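4. Setting up the counter organizer

4.1 Push the organizer back toward the tile. It looks fine in the middle of the counter until you need the counter.

4.2 Open the drawer all the way by its black handle. If it stops short, take it out and seat it again on the slide. Swearing is optional and has no effect on the slide.

4.3 Put small things in the drawer and flat things on top. A bowl counts as small. A plate of fruit goes on top, toward the back, where it will be admired and left uneaten.

CAUTION: Shut the drawer before you use the toaster. Move any dish towel off the toaster as well.

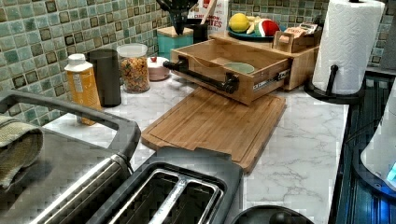 Soo-ah Do wrote in to ask whether the cutting board can live under the organizer for good, given that it has no other home in her kitchen. It can't. The organizer will rock, and you'll blame the floor.

4.4 Store the board on its edge, groove side out.

NOTE: Replacement handles are part 263. The screws are part 89 and are sold separately, for reasons known to Trevance.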